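更新:9/8/26

# 市バス当局に情報公開請求を出す手順(Fluvport市編)

Hatby線の最終便が時刻表から消えた理由を知りたい、という程度の用事でも、この手順は使えます。筆者が最初に出した請求もそれでした。停留所の貼り紙には「ご利用状況を踏まえ」とだけあり、どの利用状況をどう踏まえたのかは、貼った人の胸のうちにしまわれていました。

以下は交通局を相手に、運行記録、契約書、会議の資料といった文書を出してもらうための手引きです。法律の専門家が書いたものではないので、裁判を考えている方は専門家のところへどうぞ。怒っている方は、まずお茶を一杯飲んでから読んでください。怒りながら書いた請求書は長くなり、長い請求書は担当課をたらい回しにされます。

## 1. 欲しいものを「文書」に言い換える

窓口で一番よく起きる行き違いは、請求者が質問を持ってくることです。「なぜ最終便をなくしたのか」は質問であって、文書の名前になっていません。交通局には質問に答える係も一応あり、そちらに回されると「貴重なご意見」として丁重に保管されます。

言い換えの例を挙げます。

| 知りたいこと | 請求書に書く言葉 |
|---|---|
| なぜ最終便が消えたか | Hatby線の便数変更に関する起案文書および添付資料一式 |
| 本当に客が少なかったのか | 同線の便別・停留所別乗車人員の集計表 |
| 誰が決めたのか | 便数変更を決定した会議の議事録、配布資料、決裁書 |
| 苦情は来なかったのか | 同件に関する意見・要望の受付簿 |

「一式」という言葉は便利ですが、使いすぎると相手が本気を出します。「Rondonカードに関する文書一式」と書いた請求には、ICカードの導入時の仕様書から券売機の清掃当番表まで含まれてしまい、当然ながら「対象を絞ってください」という電話がかかってきます。清掃当番表に興味がある方は、そのままで結構です。

## 2. もう公開されていないか探す

出す前に三十分だけ、市のサイトを探してください。交通局の資料は、次のような場所に散らばっています。

- 交通局のページの「経営情報」
- 市議会の委員会資料(交通局のページにはないのに、こちらにはある、ということがよくあります)
- 入札・契約の結果一覧
- 市立図書館の行政資料コーナー

サイト内検索はあてになりません。「Hatby線」で検索すると、十年以上前の花火大会の臨時便のお知らせが先頭に出ます。外の検索エンジンに市のドメインを指定し、ファイル形式をPDFに絞るほうが早いです。

見つかった資料がスキャン画像で、文字検索ができない場合もあります。そのときは、元の表計算ファイルを請求する価値があります。印刷して、判を押して、スキャンして、少し斜めになって公開される。その旅に出る前の姿が、だいたい誰かのパソコンに残っています。

## 3. 請求書を書く

様式は市のサイトにあります。様式を使わず自由な書面で出しても受け付けてもらえますが、窓口で結局様式に書き写すことになるので、初めから様式にしておくと平和です。

本文はこのくらいで足ります。

> Hatby線の便数変更(今年度実施分)に関する次の文書の公開を請求します。
> (1)変更を決定した起案文書および決裁書、添付資料を含む。
> (2)変更の検討に用いた便別の乗車人員集計表。表計算ソフトの形式で保有している場合は、その形式での交付を希望します。
> (3)変更に関する会議の議事録および配布資料。

請求の理由を書く欄があっても、空欄でかまいません。書くと読まれます。筆者は一度「夜に帰れなくなったため」と書いて、担当者から電話でたいへん気の毒がられました。文書は出てきませんでした。 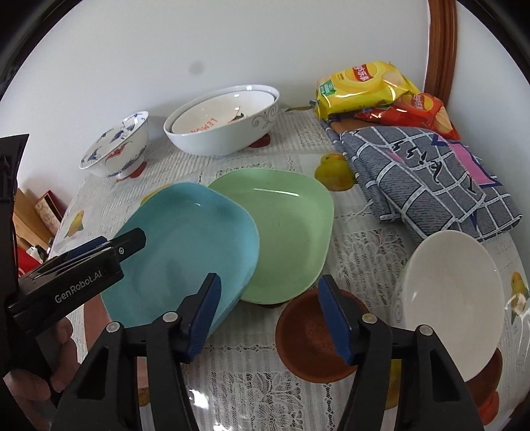
期間の指定も忘れないでください。期間を書かないと、保存されている全部が対象になり、決定までの日数が延びます。年度で区切るのが役所の棚の並びに合っていて、探すほうも楽です。年度の境目をまたぐ件は、両方の年度を書いておきます。四月に始まった施策の起案は、たいてい前の年度の箱に入っています。

外部に委託された調査が絡んでいるときは、「受託者から提出された成果物」という一行を足します。交通局が自分で書いた文書だけを探して「不存在」と返してくる事故が、これで減ります。

## 4. 提出する

方法は窓口、郵送、電子申請の三通りです。

**窓口**は本庁舎の情報公開コーナーです。交通局の本局はForsbergターミナルの上にありますが、そちらの窓口は定期券の払い戻しで忙しく、請求書を出すと一瞬、落とし物の届けと間違えられます。

**郵送**なら、控えに受付印を押して返してもらうための返信用封筒を入れます。控えは取っておいてください。あとで「いつ届いたか」が話題になったとき、受付印のある人とない人では、電話口の温度が違います。

**電子申請**は楽ですが、入力欄に字数制限があります。三項目を超える請求は、本文に「別紙のとおり」と書いて、ファイルを添付するのが無難です。添付ファイル名に記号を使うとエラーになり、エラー画面には「エラーが発生しました」と書いてあります。それ以上のことは書いてありません。

## 5. 担当課からの電話に出る

提出して数日すると、知らない番号から電話が来ることがあります。出てください。担当課が対象文書を特定しようとしている電話で、ここでの会話が結果をかなり左右します。

聞いておくこと:

- そちらで保有している文書の正式な名前
- おおよその枚数
- 同じ内容のデータがファイルで存在するか
- 請求を絞るとしたら、どこを落とせば早くなるか

最後の質問はとくに効きます。担当者も大量の黒塗りをしたいわけではありません。ただし「請求を取り下げてもらえれば、別途ご説明に伺います」と言われたら、礼を言って断り、請求はそのままにしておきます。説明は請求と並行して受けられます。説明だけ受けると手元に紙が残りません。

電話の内容は、日時と相手の課の名前を含めてメモします。筆者はレシートの裏に書いて、洗濯しました。ノートをおすすめします。

## 6. 費用を見積もる

閲覧は無料、写しは有料というのが基本です。単価は様式の裏面にあり、白黒とカラーで違います。路線図が入っている資料は、色分けを頼りに読むように作られているので、そこだけカラーにします。白黒で受け取った路線図は、灰色の線が灰色の線と灰色の駅で交わる芸術作品になります。

筆者の場合、最初の請求で写しに使う予算を3000円と決め、超えそうなら先に閲覧して必要なページだけ選ぶことにしました。残りを光ディスクでもらうと、さらに安く済みます。ディスクを読む機械を家でまだ使っているかどうかは、先に確かめてください。

写しの代金は前払いです。郵送で受け取る場合は送料も切手で納めます。窓口では1000円札と小銭があると話が早く、Rondonカードは使えません。バス会社の親元でもある役所が、自分のところのカードを受け取らない理由については、まだ請求していません。

## 7. 黒塗りを読む

決定通知は「公開」「部分公開」「非公開」「不存在」のどれかで来ます。ほとんどは部分公開です。封筒を開けると、黒い四角がたくさん出てきます。
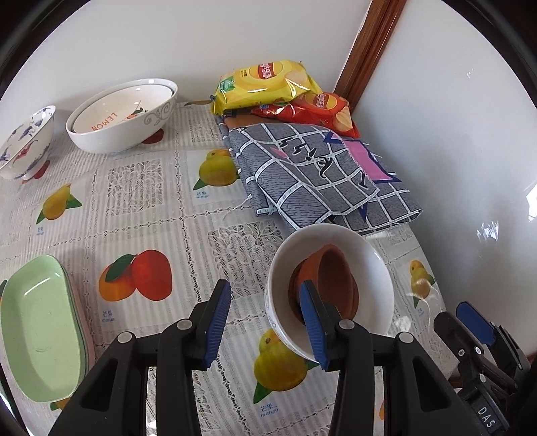 **交通と暮らしの手引き 第9号 ── 209ページ**

落ち着いて、通知書の理由欄から読みます。黒塗りには根拠の条項が一つずつ付いているはずで、よくあるのは次の三つです。

**個人に関する情報。** 氏名や電話番号が消えているのは普通です。けれども、決裁した課長の職名まで消えていたら、消しすぎを疑ってよいでしょう。

**法人の利益を害する情報。** 委託先の見積もりの単価などに使われます。契約総額まで黒い場合は、入札結果の一覧を見てください。同じ金額が、市のサイトで堂々と公開されていることがあります。右手が隠して左手が配っているわけですから、次の手続きでそのまま指摘できます。

**審議・検討中の情報。** まだ決まっていないから出せない、という理由です。最終便がすでに走っていない場合、何を検討中なのかを尋ねる余地があります。

「不存在」の場合は二種類あるので見分けます。作っていないのか、作ったが捨てたのか。通知書に書いていなければ電話で聞き、保存年限の表と照らし合わせます。議事録が作られていない会議では、配布資料と出席者の出張記録や予定表に手がかりが残ります。

## 8. 納得がいかないとき

審査請求という手続きがあります。期限は決定通知の末尾に小さな字で書いてあり、封筒を開けた日に予定表へ写すのがよい習慣です。費用はかかりません。時間はかかります。

書くことは多くありません。どの文書のどの部分の黒塗りに不服があるかを、ページと行で示し、理由を添えます。「市民を馬鹿にしている」は理由として弱く、「同じ数値が委員会資料で公表済みである」は強い。両方書きたい気持ちはわかりますが、前者は家族に話してください。

審査会の答申が出るまでの間に、範囲を変えて新しい請求を出すこともできます。部分公開された文書には、たいてい別の文書の名前が載っています。「別添のとおり」とあって別添が付いていなければ、次に請求するのはその別添です。

## よくあるつまずき

- **市外に住んでいる。** 請求できるかどうかは条例によります。Fluvportでは通勤・通学していれば出せます。
- **請求先を間違えた。** 停留所の屋根は交通局、その下の歩道は道路課、横の看板は広告の契約先、という分かれ方をします。迷ったら情報公開コーナーで聞くと、少なくとも屋根の担当までは教えてくれます。
- **データが届いたが開けない。** 文字化けなら、読み込み時に文字コードをShift_JISにしてみてください。パスワード付きだった場合は電話です。
- **もらった表の合計が合わない。** 欄外の注を読み、次に集計日を見比べます。それでも合わなければ、計算式の入った元ファイルを請求します。

Hatby線の起案文書は、部分公開で届きました。乗車人員の表は一番知りたかった列が読めたので、そこから先は市議会への陳情に使っています。陳情の書き方は別のページにまとめてあります。様式がまた違います。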